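Eggs, Eggs, Eggs: My November Table

Welcome to the egg page of the gallery! Solveig Lindholm here, writing from Ralldale, where the hens at the Farouk place have apparently missed the memo about winter and keep right on laying. I've bought eggs from them all fall (brown ones, always brown, I grew up on white and I'm never going back) and I've gotten a little silly about the whole business of storing them, carrying them and putting them out on the table.

My kitchen is up at 1829 feet, so cakes are touchy and I go through more eggs than I'd like to admit. Last month I spent 73 dollars on baking supplies and didn't even buy flour!

A few people wrote in after the last gallery asking about cartons. I like the little clear plastic ones that hold four. You can see the shells without opening the lid, they fit in the fridge door, and they're just right for dropping off at a neighbor's. The big cardboard flats are cheaper, sure, but I have one stuffed behind the toaster right now and it's driving me nuts.

And cups! A small white cup is my favorite place to park eggs while I'm filling a carton. They don't roll, and brown shells look so pretty against the white.

More from the Nemard market next time, I still have a whole folder to sort through.

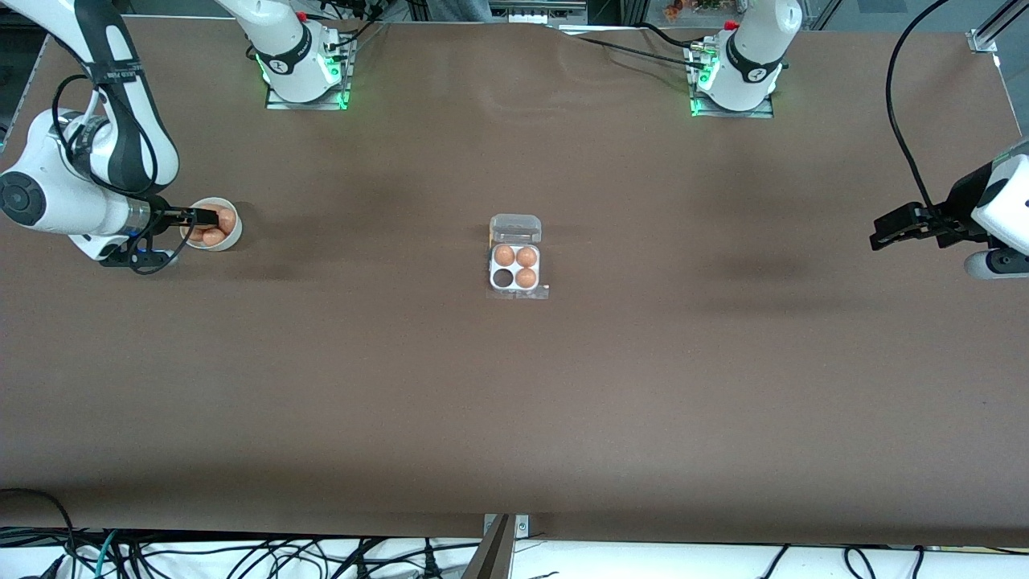
Three in the carton, one spot open, and more brown eggs in the little white cup.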